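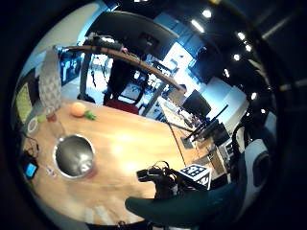
Wood finishes fail at the surface first, and the hardwax oil Ristlow put on 78 tabletops in December is a fair test of how fast. Oil cures inside the top fibers and leaves almost no film. Under overhead light a pale top shows a bright glare spot, and a steel bowl set down on it will mark a soft coat sooner than a glass will. Ristlow applies two thin coats with 10 hours between them – longer in a cold shop – and buffs the second by hand.

Repairs are local. The worn patch is sanded along the grain, wiped clean and oiled again, with no need to strip the whole top. 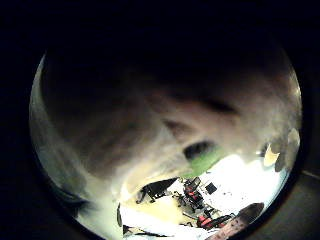
Lukian Sirko disagrees on the interval and wants 17 hours between coats, arguing that oil which feels dry to the palm can still be soft underneath. Skinel, the smaller shop, already waits that long and charges for it.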